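August 26, 2018 - glue line tests, batch from Skulthorpe

Second go at the Cellcombe panels. The last set, pressed in May, came apart if you looked at them sternly, so this time I weighed the adhesive instead of trusting my wrist. My wrist had been putting on nearly twice what the data sheet asks for. It has been told.

Pulled 2 coupons before lunch. First one let go at 3,362 N, clean failure in the honeycomb, glue line intact, very pretty. Second one went at 347 N with a noise like someone treading on a crisp packet. Split face was shiny from one side to the other. Either I missed the degreasing on that one or the wipe was dirtier than the panel. My notes say "wiped, obviously", in my own writing, and I don't believe a word of it.

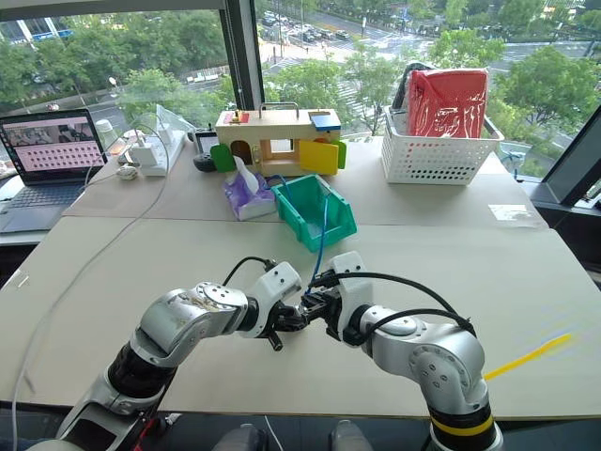
Chae-won Woo thinks the cure is the trouble and not the wiping. She has a point: the oven log shows a dip in the small hours, and the second coupon was nearest the door. She also thinks I should stop leaving the door on the latch. Noted, under protest.

Wirkport quoted for new film adhesive - minimum order 500 sheets, which would see us through to retirement. Have asked whether they do samples. Reply so far is a brochure.

To do:

- recut coupons from the middle of the panel, away from the edges
- fresh wipes, new bottle of solvent, throw the old one OUT
- thermocouple by the oven door overnight
- find the good calipers (Wi had them last, Wi says I did)

Press is booked again for the afternoon. Leave the platens alone please, they are level for once.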